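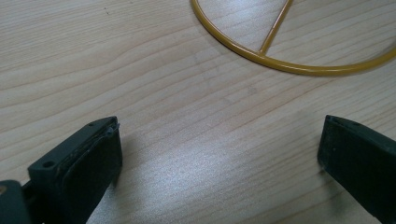
How long should a new oiled tabletop cure before normal use?
Allow 8 days at room temperature. The surface feels dry to the touch well before that, but the oil continues to harden below the surface. Light use is acceptable after the second day if nothing is left standing on the table overnight.

Which finish is on my table?
Skovham and Gudholm tables ship with a hardwax oil. Mahuika tables ship with a water-based matte lacquer. The finish is printed on the label under the top, next to the serial number. If the label is missing, send us the order number and we will look it up.

Can I put oil over lacquer?
No. Oil does not penetrate a sealed surface and will stay tacky. Lacquer has to be sanded back to bare wood first, and this voids the finish warranty on Mahuika tables.

How often does an oiled top need a maintenance coat?
Once a year in a dining room, twice a year in a kitchen. A simple test: place a few drops of water on the surface and wait five minutes. If the drops flatten and the wood darkens, apply a coat.

How much oil do I need?
One 4 oz can of Markier maintenance oil covers about 30 square feet in a single thin coat. Excess oil does not add protection. Wipe off anything still wet after 15 minutes.

What do I do with the used rags?
Lay them flat outdoors, away from anything that burns, until fully dry, or submerge them in water in a metal can with a lid. Oil-soaked rags can heat up and ignite without a flame. Do not fold them or put them in the trash.

A white ring appeared under a hot mug. Is it permanent?
Usually not. White marks are moisture held in the finish. Leave the spot uncovered for 24 hours. If it remains on an oiled top, rub with a gray nonwoven pad and a little oil, following the grain. Black marks are a reaction between iron and tannin in the wood and need sanding.

Which cleaners are safe?
Water with a small amount of mild dish soap, applied with a well-wrung cloth. Avoid ammonia, bleach, vinegar and melamine sponges on both finishes.

The top has cupped slightly since winter. Should I return it?
Measure first. Solid tops move with indoor humidity, and up to 4 mm across the full width is within tolerance. Check that the bolts in the slotted brackets are snug but not locked down — a top that cannot move is more likely to split. Readings above the tolerance should be sent in with the room humidity noted.

Who handles finish claims?
Volkan Kırmızıgül, finish and repair desk. Include the order number and the date of the last maintenance coat.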